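Llevo dos veranos con el mismo packraft, un Kidatent de una plaza, y en marzo tocó por fin cambiarle la válvula. La pieza me costó 40 euros con el envío. El pegamento, aparte.

Primero limpié la base con alcohol y lijé muy poco, lo justo para quitar el brillo.

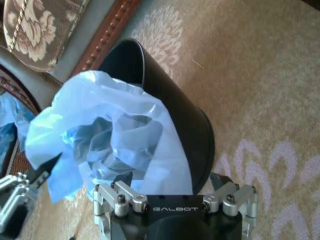 Después dejé secar la cola toda la noche y no inflé hasta el domingo por la tarde. Aguantó bien la presión. En el embalse de Wernwood remé un par de horas con viento de cara y no tuve que volver a soplar.

Sigo dudando con el remo. El Mutum de cuatro piezas cabe en la mochila, pero coge holgura en la unión central.

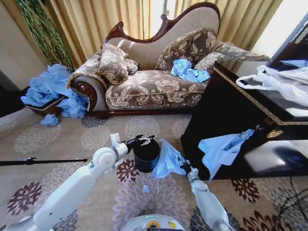

Heiskanen comenta que a su remo le pasaba lo mismo y que lo arregló con una vuelta de cinta fina en la unión. Dice también que conviene quitarla al guardarlo, que si no se queda pegada.

Lo probaré en la próxima salida.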